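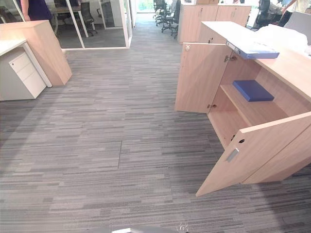
Olholm Robotics Practice Group, Panberg - working paper, March 2022

4.2 Doors left open

Figure 3. An office cabinet with both hinged doors open, people working nearby.

Cupboard doors turned out to be the most rewarding part of our draft code! Existing site rules at Panberg treat furniture as fixed, yet a hinged door changes the width of an aisle in a moment, and in Figure 3 both doors stand open over the carpet. We therefore propose that a mobile robot treat any open door as a moving obstacle, keep 64 cm clear of its free edge and never push it shut with its base.

Rule 2 deals with loose items. A binder jutting out over the opening, like the one on top of this cabinet, should be dealt with before either door is touched - a small step, and one we were delighted to see the Kornurwood sites take up so quickly. The Ochoa checklist has 36 entries and covers handles and locks very well, but says little about what rests above them.

People in the same room keep right of way throughout.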